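Perguntas frequentes: Plirnov, o pipeline de trajetórias da Grurkeck

Atualizado em abril de 2023. As respostas estão na ordem em que as perguntas nos irritaram.

O que é o Plirnov?

É o software que pega nas gravações das pinças manuais e as transforma em trajetórias que uma política consegue aprender. Lê o vídeo, localiza os marcadores, calcula a pose de cada pinça, alinha os relógios e escreve um ficheiro. Quando falha, escreve também um ficheiro, mas de registo, e bastante maior.

Preciso de um braço robótico para o usar?

Para processar dados, não. Para descobrir que a política treinada com esses dados pousa o copo dois dedos acima da mesa, sim.

Qual é a diferença entre o Plirnov e o Kamath?

O Plirnov trata do que já aconteceu (percepção e reconstrução). O Kamath é o planeador e trata do que devia acontecer. As duas equipas partilham um repositório e uma opinião bastante fria sobre os sistemas de coordenadas uma da outra. O Plirnov usa Z para cima. O Kamath também, desde novembro. Quem tiver ficheiros anteriores deve correr o conversor antes de abrir um pedido de suporte.

Porque é que a minha trajetória salta de repente?

Quase sempre por ambiguidade de pose. Um marcador plano, visto de longe e quase de frente, admite duas soluções parecidas, e o estimador escolhe uma num fotograma e a outra no seguinte. Ver mais do que uma face do cubo resolve a maior parte dos casos. Para o resto existe o parâmetro pose_continuity, que vem desligado por uma razão histórica que já ninguém defende em público.

De que câmaras precisa o pipeline?

Aceita a vista da cabeça do operador, a vista de cada pinça, ou ambas. A da cabeça serve para relacionar as duas mãos entre si; a da pinça serve para saber o que se passa junto dos dedos e para localizar a ferramenta no espaço. Com uma só vista funciona, com menos garantias e mais interpolação.

Vista da cabeça e vista de uma pinça, no mesmo local: 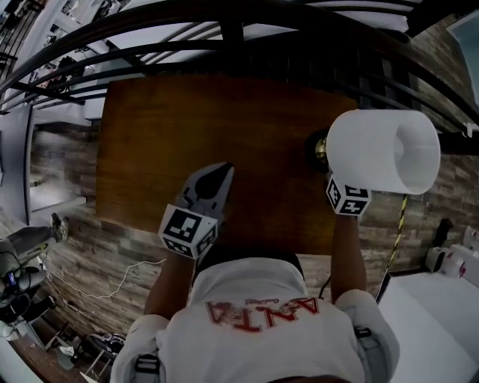
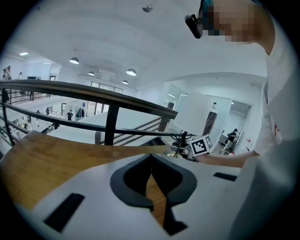 O modelo de lente é escolhido automaticamente?

Não. Tem de o indicar no ficheiro de calibração. O Plirnov suporta o modelo de furo simples e o de olho-de-peixe, e não tenta adivinhar. Tentou, na versão 2, e adivinhava com enorme confiança. Se as retas continuarem curvas depois da retificação, o modelo está errado. Se o resultado parecer um guardanapo amarrotado, o modelo está certo e os coeficientes estão na ordem errada.

Com que frequência devo recalibrar?

Sempre que alguém mexer na lente, no suporte ou no cubo. "Só apertei um parafuso" conta como mexer. O comando de verificação compara 12 poses da placa de calibração com os valores guardados e devolve o erro de reprojeção. Leia o número. Há utilizadores que correm o comando, veem que terminou e ficam satisfeitos.

Porque é que as duas pinças aparecem trocadas no visualizador?

Porque os identificadores dos marcadores foram atribuídos ao contrário na configuração. O programa desconhece o conceito de mão esquerda; sabe apenas que determinado identificador pertence a determinada ferramenta. Corrija a tabela e reprocesse. Não é preciso gravar de novo, embora compreendamos o impulso.

O que acontece quando o objeto tapa um marcador?

O estimador usa as faces que ainda vê. Se não vir nenhuma, recorre à odometria visual da câmara da pinça, caso exista, e assinala o troço como estimado. Lacunas superiores a 36 fotogramas não são preenchidas: o episódio é dividido em dois. Pode aumentar o limite, e o programa obedece, mas a trajetória resultante passa a ser literatura.

As pessoas que passam ao fundo estragam a reconstrução?

Em geral não, se ocuparem pouco da imagem. O filtro descarta pontos que se movem de forma incompatível com o resto. O problema a sério são os vidros, cujos reflexos se movem com uma coerência impecável e totalmente falsa. Use uma máscara nessas zonas.

O Plirnov desfoca os rostos?

Há um módulo opcional de pixelização, aplicado antes da exportação. Confira sempre o resultado. O detetor foi afinado para falhar por excesso e já anonimizou um melão.

Como sincronizo as câmaras?

Por relógio comum, se o tiver. Caso contrário, faça 3 aberturas e fechos rápidos com ambas as pinças no início de cada gravação, à vista de todas as câmaras. O alinhador procura esse padrão. Fazê-lo devagar, com elegância, não ajuda.

Posso exportar para o Cenness?

Sim. O exportador do Cenness grava poses, abertura dos dedos e imagens no mesmo contentor. Confirme que as unidades estão em metros. O Cenness aceita milímetros sem protestar e desenha uma mesa do tamanho de uma freguesia.

O processamento parou nos 99 por cento. Bloqueou?

Provavelmente está a escrever o índice. A barra de progresso conta episódios e o índice não é um episódio. Está na lista de coisas a corrigir, numa posição que preferimos não divulgar.

Onde comunico um erro?

No rastreador do projeto, com o registo completo, a versão e o ficheiro de calibração. Uma fotografia do ecrã tirada com o telemóvel não substitui o registo.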